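4. Setting up the small shelf and bins

Read section 3 first if the shelf isn't together yet. This bit covers where it goes, what goes on it, and the bins in front. Allow 10 minutes.

You need:
Pirkier shelf unit, assembled
Bins from the Brovitmont pack
Dry cloth
Lidded cups, yogurt pots, jars, packets, whatever is going on it
Blocks and cards, if you've got the play set

4.1 Placing the shelf

1. Clear the back left corner. Wipe the surface. Crumbs under the feet make it rock.
2. Stand the shelf against the back wall, open side facing you. A slight angle is fine and makes the lower part easier to get at.
3. Press down on each top corner. Rocks? Back to section 3, step 2, and redo the bottom screws. Hand tight, then a quarter turn.
4. Leave the middle of the surface free. You'll want it for sorting.

CAUTION. Don't lift the shelf by its top board. Hold both sides, low down. Take everything off first, lids or no lids.

4.2 Loading the top

5. Light things only up here. Pots and cups, lids on.
6. Yogurt pot at the left, lidded cups to the right of it. Labels forward if there are labels.
7. Keep everything back from the edge by a finger's width or so.

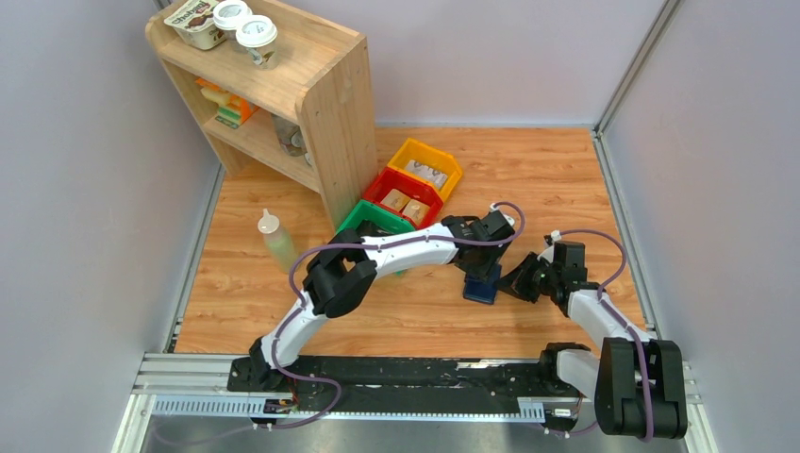
Fig. 4a. Top loaded, Chobani pot at left, lidded cups beside it. Blue block out on the floor.

Note: the top board is tested to 2 kg. Full jars go below, not up here. Earlier leaflets (February printing) gave no limit, please go by this one.

Note: cups with a coloured band are easier to tell apart at a glance. Plain ones, put a sticker on the lid.

4.3 Loading the lower shelf

8. Tall packets to the back, leaning is OK. Flat things underneath them.
9. Glass jars to the right, close in by the side panel so they dont get knocked. Check the lid is screwed down before you let go.
10. Don't fill it to the front. You need room for a hand.

CAUTION. Glass. If a jar is chipped, don't use it, and don't put it back in the box with the others.

4.4 Bins

11. Line up the bins in front of the shelf. Straight or diagonal, up to you. Diagonal gives a bit more reach to the lower shelf.
12. Pull each one forward and push it back once. It should clear the shelf without scraping. If it scrapes, move the whole row forward, not just the one.
13. Decide what goes where before you start filling. Changing your mind later means tipping the lot out.

4.5 Blocks and cards (play set, part 499)

14. Bring one item at a time into the middle. Blocks down flat.
15. Big cards: hold at both sides, low over the table. Held by one corner they bend, and the bend stays.
16. Check the border. If it's lifting, press it flat and leave the card under a book overnight.

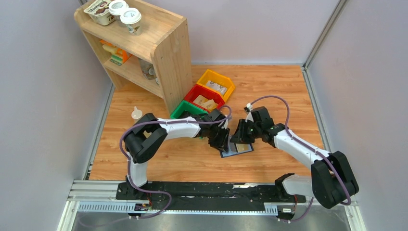 Fig. 4b. Bordered card held from both sides, just above the table. Bins in front of the shelf.

17. Blocks in one bin, cards in another. Cards go in upright if the bin is deep enough, otherwise flat on top of nothing else.

Note: replacement cards come singly, blocks only by the bag. Order under part 191 for the bag. Quote the part number, not the colour.

4.6 Cleaning

Damp cloth for the bins. Dry cloth for the wood, always. Wipe spilt yogurt straight away, it marks. No spray polish on the shelf, it makes the cups slide.

Empty cups: rinse and dry before they go back on top, lids off untill they're properly dry inside.

Missing parts? Write to Riedl, Drevargate, with the number from the underside of the shelf. Section revised 22 April 2026.

Next: section 5, Wall fixing.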